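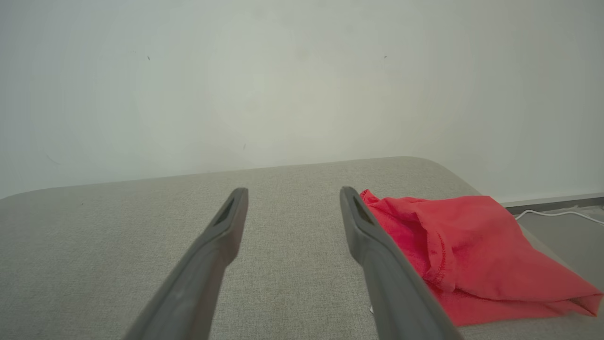

Quem dá as aulas na Meltgate?
Sou eu, Chantal Boychuk, com a ajuda do Venkatesh Amin nas turmas de iniciantes.

Abri a escola em maio, numa sala emprestada, com 3 alunos e uma vontade enorme de falar de pão! Hoje fazemos massa-mãe, broa e focaccia - e o forno quase não descansa. As turmas têm até 11 pessoas, para eu conseguir meter a mão na massa de toda a gente (peço licença antes, claro). Se nunca amassou nada na vida, venha na mesma. O avental emprestamos nós, o café também é por nossa conta.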